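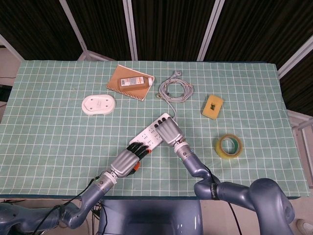 Extensões e filtros de linha: como enrolar, guardar e conferir

O cabo de uma extensão estraga primeiro junto ao plugue e junto à entrada da régua. São os dois pontos em que o condutor dobra sempre no mesmo lugar. Antes de guardar, estenda tudo sobre uma mesa e trabalhe em voltas largas, sem apertar. Um cabo cinza-claro como o da foto, enrolado frouxo ao lado de uma régua branca, com um trecho simples livre entre o rolo e a régua, fica na posição correta: a entrada não sofre tração. Uma toalha quadriculada ajuda a manter as voltas do mesmo tamanho; basta tomar os quadrados como medida.

Enrolar

Retire a régua da tomada e espere 7 minutos se ela alimentava aquecedor ou ferro. Comece pela ponta da régua e termine no plugue. Não use o cotovelo como carretel — a torção se acumula e o cabo volta a formar nós. Prenda com fita de velcro, nunca com arame.

Limpar

Pano seco no corpo da régua. Para gordura de cozinha, pano levemente umedecido com álcool isopropílico e secagem completa antes de religar. Frascos de líquido ficam fechados e longe das tomadas durante o serviço.

Conferir

Pinos escurecidos, plástico amolecido ou capa rachada: descarte. Emenda com fita isolante não serve como reparo definitivo. Some a potência dos aparelhos e compare com o limite gravado na régua. Um carregador de 39 W e uma luminária raramente preocupam; uma chaleira elétrica deve ir direto à parede.

Anotar

Reserve um caderno para a oficina ou a despensa e registre o comprimento de cada cabo, o mês da última conferência e o cômodo em que é usado. Revisão a cada três meses.

Texto: Rizwan Cheema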